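How I Finally Got My Kitchen Trash Under Control

Posted May 25, 2024

I've been meaning to write this one up since February, when I weighed our trash for a few weeks (yes, really) and got a bit of a shock. We're a small household and I thought we were pretty tidy about it. Then I went through what we were throwing out, and so much of it was just thin bags and shiny wrappers!

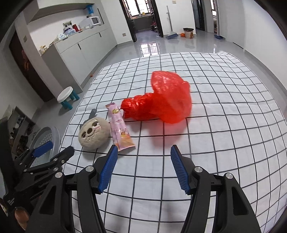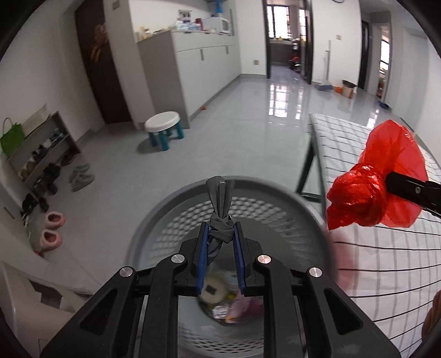
So, how do you start? Grab a notebook and stick it near the trash can. For 11 days, jot down what goes in. Don't change anything yet, and don't get fancy with categories. I used "food," "bags," "wrappers" and "everything else," and that was plenty. My first week came out at 572 ounces, mostly food, and I've never looked at a bag of wilted spinach the same way.

Next, sort out the bags. Pull every shopping bag out of every drawer and put them in one pile on the table. Toss the ripped ones in whatever drop-off your store has, if it takes them, and keep the rest. I kept 40, and we still haven't run out.

To store them, lay a bag flat, smooth it from the closed end toward the handles so the air comes out, then fold it in thirds the long way. Now fold one corner over to make a triangle and keep flipping until you get to the handles. Tuck the ends in. The first few will look terrible – mine popped open in the drawer overnight – but your hands pick it up fast. If folding drives you nuts, stuff them in an empty tissue box and pull them out one at a time. Works fine!

Small bags make good liners for the bathroom and the desk bin. Fold the top down over the rim, and if it slides, twist the extra into a little knot on one side. When you take it out, squeeze the air out before you tie the neck or it'll take up twice the room in the big can.

Food scraps need their own spot. I bought a lidded pail from Flollo and it sits by the sink. Line the bottom with a sheet of newspaper, empty it every other day, and rinse it with hot water and a splash of vinegar. I tried the Karabulut one first and the lid was too stiff to open with one hand, so check that in the store if you can. In summer I keep fish and meat bits in the freezer until pickup morning.

Wrappers are the tough part, I won't lie. Most of the shiny ones can't go in our recycling, so all I've managed is buying fewer of them. Big bag of crackers, small jars, done. The kids complained for almost a week.

After a couple of months I did the weighing again and got 394 ounces. I'd like to get it lower, so the next thing I'm trying is a worm bin on the back porch. I'll post how that goes once the worms get here.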